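From: Jouko Pesonen
To: Cadier preserving list
Date: Jul 16, 2020
Subject: Re: Marmalade that won't set

Ľubica Hájek wrote:
> Second batch in a row that pours like syrup. I used 2000 g of
> sugar and boiled it for 27 minutes, same as in May. Do I boil it
> again or give up and call it sauce?

Hi Ľubica,

Don't give up! I'd boil it again, but in two smaller pots (mine never sets when the pan is full, it just sulks at a simmer and goes brown). Did you keep the pips? I tie mine up in an old handkerchief with the pith and leave them in the water overnight, then squeeze the bag out hard the next morning. It's slimy and horrible and I wouldn't skip it.

Also, forget the clock. Put a saucer in the freezer, drop a bit on it, wait a minute and push it with your finger. If it wrinkles, you're done. Huệ swears by her thermometer but I dropped mine in the sink and haven't missed it.

As for fruit, sweet oranges are low on pectin, so I throw in two lemons per batch. Thick peel is fine, just slice it thinner than you think you need to.

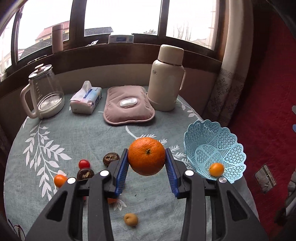

One of the big oranges, on the green tablecloth

Čestmír, do you still have that spare jar funnel? Mine has cracked right down the side and I've got another batch to do on Saturday.

Jouko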